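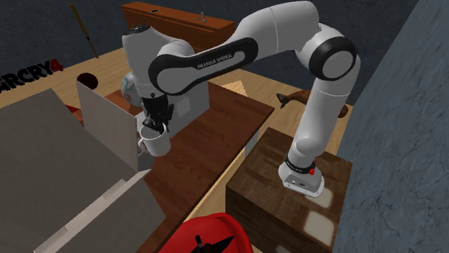

I spent most of last weekend with a book about August 1914, and I have been in a bad mood with it ever since. It's one of those histories that opens on a single hot afternoon and tells you the whole century turned there. A driver takes a wrong corner, a telegram sits in a tray, a man stops for a sandwich. (The sandwich, as far as anyone can show, was added decades later. It isn't in this book, to be fair, but its cousins are.)

I like these stories as much as the next reader. I also think we should trust them a good deal less than we do.

Take the timetables. Anyone who has read even one popular book on the outbreak of the war has met the claim that the railroads did it. The general staffs had drawn up schedules so exact that once the first train rolled no one could stop it, and the poor diplomats were dragged along behind the locomotives. It's a lovely idea. It has machines in it, and clocks, and it lets almost everyone off the hook. My book gives it a full chapter and comes back to it twice.

What the chapter doesn't do is show me a decision that was made because of a train. The Kaiser did ask, on August 1, whether the army could be turned to face east only, and Moltke did tell him it couldn't be done. That exchange is always the star witness. But the general in charge of the railway section said after the war that it could have been managed, and wrote a whole book to prove it. Maybe he was protecting the reputation of his department. Moltke may have been protecting his plan. I don't see why the first man's motives get looked over with a magnifying glass while the second man's word is taken as a fact about steel and coal.

And the Russians argued for days over partial or general mobilization, with the order going out, being pulled back, and going out again. People who are prisoners of a timetable don't usually manage to call it off overnight.

My other complaint is the quoting. There are 87 endnotes to the timetable chapter, which looks like a lot until you sit down with them. I did, with a pencil, on Sunday morning. 49 of them go to memoirs published after 1918, by men who had every reason to say that it was out of their hands. Only 4 go to anything written down in July itself. The rest are other historians, several of whom are citing the same memoirs. So the pile of evidence is really one fairly short stack, photocopied.

I'm not saying memoirs are worthless. I've used plenty of them. But a foreign minister writing in his garden in the 1920s knows how it ended, and knows who is going to be blamed, and you can feel him moving the furniture. Sir Edward Grey's line about the lamps going out is on the back cover of half the books on my shelf. He put it in his own memoirs in 1925, and by his account a friend had to remind him he'd said it. It may well be what he said. I'd like it better if somebody had written it on a blotter that night.

Then there is the mood of the crowds. The old version had all of Europe cheering in the streets, and my author mostly repeats it, with the usual photographs of hats in the air. Over the last few decades people have gone into the local papers and the schoolteachers' reports and found something a lot more mixed. Cheering in the big squares, yes, among students especially. Out in the farm villages, with the harvest waiting, there was shock and a good deal of weeping. A photographer goes where the hats are. I'd have thought that was a fairly basic caution to give the reader, and it gets one sentence in a chapter of some 50 pages.

I put a shorter version of these grumbles on the Dreltmont history board on Monday night, expecting to be told off, and I was.

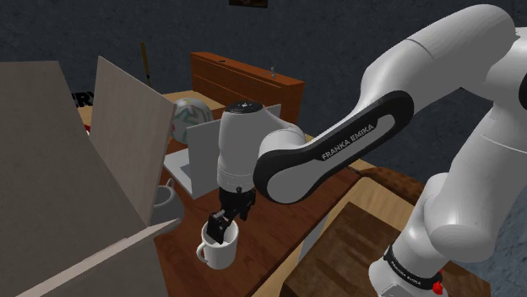 Saengthong wrote back that I was asking for a kind of proof no one has for any war, and that if you throw out every source written by a person with something to hide, you will be left with the weather reports. The timetable argument, Saengthong said, was never that trains made the decision. It was that they made delay feel dangerous, and that the feeling was real whether or not the engineers could have found a way around it.

That's a better argument than the one in the book, and I said so. I can go along with "delay felt dangerous." You can find that in papers from the week itself, in more than one capital, and you don't need a memoir for it. But look how much smaller it is. Fear of being late is something men have, and they can talk each other out of it, or into it. It puts the responsibility back in the room with them. The book wants the trains to carry it away.

Saengthong hasn't come round and I don't expect it. We went back and forth until past midnight, mostly on whether Vienna would have waited if Berlin had really told it to, and neither of us has read enough in German to settle that one. I've asked the library for two things on the Austrian side and was told the wait is several weeks.

Should you read the book? The chapters on the Balkans before 1914 are good, better than I expected, and the author has clearly worked in the Serbian material or had help from someone who has. The maps are decent too. Skip the prologue, which is all blue skies and parasols. I have now read that the summer of 1914 was glorious in so many books that I'd like to see the rainfall for each city, day by day, before I sign on to it again. If anyone knows where that's been tabulated, for Vienna and St. Petersburg in particular, leave me a note below.

Posted Tuesday, February 19, 2019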